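Grisarow Community Choir - singers wanted for spring concert
All voices, no audition 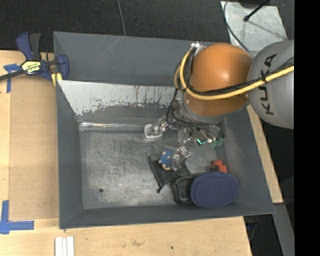
We need people. Mostly tenors and basses but really anyone who can hold a tune and show up. Concert is the last weekend of March, rehearsals start up again first week of February, so if you've been meaning to do this, now is the time.

Who we are: a mixed choir, all ages from 16 up, going since the old Elteo mill chorus folded. A handful of us can read music well, plenty can't. You'll get practice tracks for your part so you can learn it in the car like the rest of us.

What we're singing
- Three folk songs from the Patau valley, arranged by our director, Sumeya Kahsay. Four parts, one of them splits to six for a page and a half. Not as scary as it looks.
- A short setting of Psalm 133, a cappella. Altos have the tune for once.
- Two gospel numbers with piano and drums
- Something loud to finish. Still arguing about what.

Total singing time just under an hour with an intermission. Words in English except one of the Patau songs, and we'll teach you the pronounciation.

When and where
Evenings, 7:00 to 9:15 with a break for coffee. Birhane Hall, upstairs. Use the side entrance on the parking lot side, the front doors get locked at 6. There's an elevator but you have to ask for the key, so text ahead if you need it and somebody will meet you.
One extra rehearsal on the Saturd - sorry, on the weekend before the concert, all morning, bring lunch. Dress rehearsal the night before. Those two are not optional. Miss more than three of the regular ones and we'll ask you to sit this one out and come back in the fall.

What it costs
$35 for the season, covers the music and the hall. Students free. If the money is a problem say so in your email and we'll skip it, no questions, no form to fill out.

What to wear
All black for the concert, long sleeves, closed shoes. Folders provided. No perfume please, we stand very close together and two of our sopranos react badly.

We especially want
- Tenors. We have four. One is moving away.
- Low basses, anyone who can sit on an E without going gravelly
- A page turner for the piano, concert night only, doesn't have to sing
- Someone with a truck for the risers. Two trips, the morning of and right after.
- Percussion player for the gospel songs. Kit is there already, bring your own sticks. This one is paid, $300 for the concert and two rehearsals.

The percussion job needs a bit more from you. Send a line or two on what you've played and with who. A recording helps, phone quality is fine. You should be able to play quietly - the hall is very live and the last drummer buried the altos completely. Reading charts is a plus. Sumeya will call people back the first week of February.

For singers there's no audition. She'll have you sing a scale or two at the piano before your first rehearsal to figure out where to put you, takes five minutes, done in the side room with the door shut. People do get moved. If you've been an alto all your life and she puts you in with the tenors, give it two weeks before you complain.

How to sign up
Email the choir with your name, phone number, voice part if you know it, and whether you can make the two extra dates. Put SPRING in the subject line or it gets lost in with the hall bookings. Or just come to the first rehearsal ten minutes early and find the person with the clipboard.

Under 18s need a parent's signature, the sheet is on the table by the door.

Music is ordered in one batch so we need to hear from you before the end of the month if you want your own copy on night one. After that you'll be sharing for a while.

Tickets: Birhane Hall seats nearly 300 with the balcony open and we would like to open the balcony. Every singer gets two free tickets and a stack of flyers to put up, more flyers if you want them. Family tickets go on sale at the hall in early March, cash or check.

Can't sing but want to help? We need people on the door and someone to run the coffee. Same email, put HELP in the subject instead.

Returning members, you don't need to sign up again but PLEASE bring back your winter folders. Eleven still out.

Posted 22 January 2025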